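日曜の夜に書いています。日本語で書く練習もかねているので、変なところがあったらすみません。

先月から、模倣学習のデータの集め方について小さい実験をしています。やりたいことは単純です。同じ作業のデモを集めるとき、全部を「きれいな成功」にするのと、途中の失敗と立て直しを混ぜるのと、どちらが良い方策になるか。似た比較をした論文はいくつか読みましたが、両腕のロボットで、軽くて倒れやすい物を扱う場合はどうなのか、自分の手で確かめたくなりました。

デモは全部で200本集めました。そのうち164本は最初から最後まで普通にうまくいったもの、28本はわざとカップの位置や向きを悪くして、そこからやり直したものです。残りは記録に問題があったので捨てました。捨てるときは少し悲しかったです。一本ずつ遠隔操作で集めるので、思い出があります。

操作のソフトは研究室で作っているもので、名前はTavisといいます。学習のほうはDusumusという、去年から使っているコードです。どちらもまだ公開していません。説明書がほとんどないので、公開する前に私が書くことになると思います。

作業の題材はキッチンの小物にしました。カップを取る、起こす、トレイの近くに置く、という短い動作の組み合わせです。

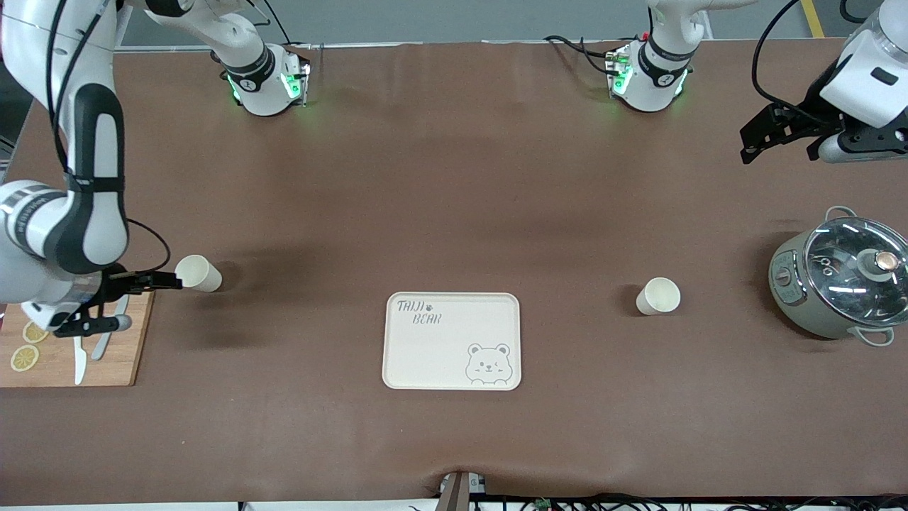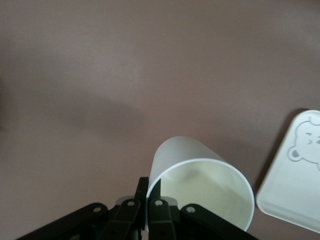
さて、結果です。成功だけのデータで学習した方策は、カップが立っているときはとても滑らかに動きました。動画を友人に見せたら、人間より丁寧だと言われました。ところが、指がふちに当たってカップが傾くと、そのあと何をすればいいか分からなくなるようで、同じ場所で小さく震え続けます。デモの中にそういう状態がないのですから、当然といえば当然です。

立て直しのデモを加えたほうは、動きが少し遅くなりました。つかむ前に迷うような間があります。でも、倒れたあとにもう一度近づいて、ふちをつまみ直す動きが出るようになりました。評価は条件ごとに10回ずつしかしていないので、強いことは言えません。それでも、横で見ていて違いははっきり感じました。数字の表は、回数を増やしてから別の記事に載せます。

一つ困ったのは、手首のカメラの扱いです。最初は固定カメラと手首カメラの両方の画像を同じ大きさに縮めて入力していました。これだと、カップのふちのような細い部分が手首側の画像でつぶれてしまいます。手首側だけ解像度を上げたら、つまむ位置のずれが小さくなりました。学習の時間は長くなりましたが、夜に回して朝に見るので、私の生活にはあまり影響がありません。

もう一つ、立て直しのデモの作り方についてです。はじめは私が「失敗するふり」をしていましたが、あとで記録を見ると、ふりの部分がとても不自然でした。失敗に向かう動きまで学習してしまうのも心配です。それで途中からは、カップを悪い状態に置いてから記録を始めて、立て直しだけを集めるように変えました。このやり方のほうが時間も短くて、操作する人の疲れも少ないです。前のやり方のデモも28本の中に入っているので、次は分けて比べたいと思います。

Deákの方法(途中で人が介入して、その部分に重みをつけるもの)も試してみたいのですが、Tavisの今の作りでは、実行中に操作を切り替えることができません。切り替えの瞬間に腕の目標位置が飛ぶと危ないので、そこをどう滑らかにするか考えています。簡単な補間で足りるかもしれませんし、足りないかもしれません。

八月にPlernadhamで小さい発表会があり、この話をする予定です。それまでに評価の回数を増やして、トレイの位置も変えた条件を足します。同じような実験をしている方がいたら、立て直しのデータをどのくらいの割合で混ぜているか、コメントで教えてください。英語でも大丈夫です。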